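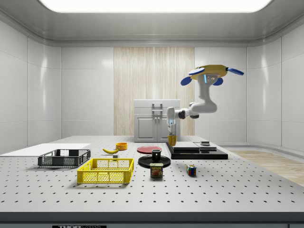
Perforated tabletop, cabinet at the far end.

Section 4: Setting up the Siege of Hodport

Rules text as revised January 1, 2026

Welcome to the big one! Hodport is the longest scenario in the Prilavix siege rules and our favourite by a distance. One player holds the fortress, the other has to dig, bombard and bargain a way in before the relief army marches up from Rerham. If you have played only the field battles in Section 3, expect a slower start and a much tenser finish.

You will need the fortress map, the siege deck, both player mats, the trench tiles and all the markers from the grey bag. Allow a full evening for a first game.

4.1 Laying out the fortress

1. Unfold the fortress map with the river gate towards the defender.

2. Place the six bastion pieces on their lettered spaces. Bastions A and B overlook the flooded ground and start with water markers in front of them.

3. Put a ravelin between each pair of neighbouring bastions, except on the river side, where the old medieval wall is printed on the map and needs no pieces.

4. Fill in the covered way with the thin green strips. They should touch the edge of the glacis and go no further.

Note: If you own the first printing, your map shows a hornwork outside Bastion D. Leave it bare. The hornwork belongs to the Staniforth variant (see 4.5) and throws the balance off in the standard game.

4.2 The garrison

5. The defender takes 400 supply points and records them on the mat. Powder, flour and fodder all come out of this one store, so spend it with care.

6. Set out eight infantry counters, one dragoon counter and two gunner counters. Infantry may start anywhere inside the walls or on the covered way. Gunners must start in a bastion.

7. Choose one governor card from the three offered and keep it face down. The cautious governor saves supply every turn, the bold one gets an extra sortie, and the stubborn one can refuse the first summons to surrender without losing morale. We have had cracking games with all three!

Caution: The defender must not look at the attacker's engineer card at this stage, even if both players know the scenario well.

4.3 The besieging army

8. The attacker draws one engineer card and lays it face down beside the mat.

9. Place the camp tiles in a loose ring outside cannon range. Each tile must touch at least one other, and one must sit on a road.

10. Put the siege train on the road space marked with a wheel. It is not ready to fire. Heavy guns came up slowly, by barge when they could and behind teams of horses when they couldn't, and here they spend the first three turns on the move.

11. Take 200 labour points. These pay for the lines of circumvallation, the first parallel and every zigzag after it.

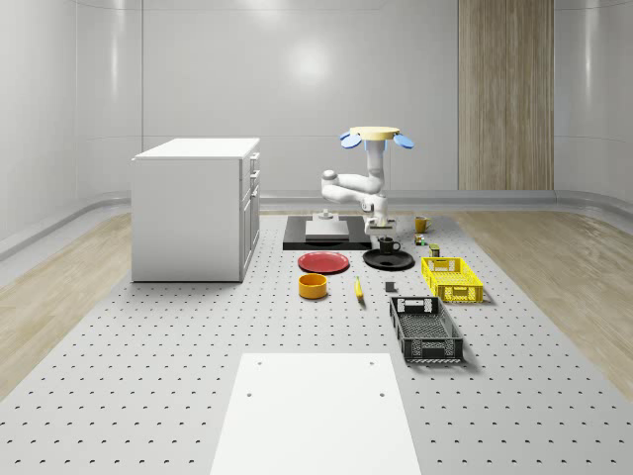
12. Decide whether to build full lines or leave a gap. Full lines cost a quarter of your labour but stop messengers getting out. Leaving a gap gets the first parallel open sooner — a tempting gamble if you think the defender has picked the cautious governor.

Note: Trenches are always dug at night. Turn the trench tile over to its brown side only when the following day turn begins.

4.4 The relief army

13. Set the Rerham track to zero and place the black marker on it.

14. Shuffle the weather cards and deal five face down beside the track. In November games, add the two mud cards before shuffling.

15. At the end of each day turn, reveal one weather card and move the marker. If it reaches the bridge space, the attacker must choose at once between covering the siege and lifting it.

Caution: Don't skip the weather cards to save time. Without them the relief army arrives on a fixed turn and the attacker can plan the whole siege backwards.

4.5 The Staniforth variant

Place the hornwork outside Bastion D, give the defender one more infantry counter and raise the attacker's labour to 364 points. The fighting for the hornwork can swallow half the evening, and it is glorious. Try it once both players are happy with saps and mines.

Once everything is in place, the attacker reveals the engineer card, the defender reveals the governor, and play begins with the first night turn. Continue to Section 5, Opening the Trenches.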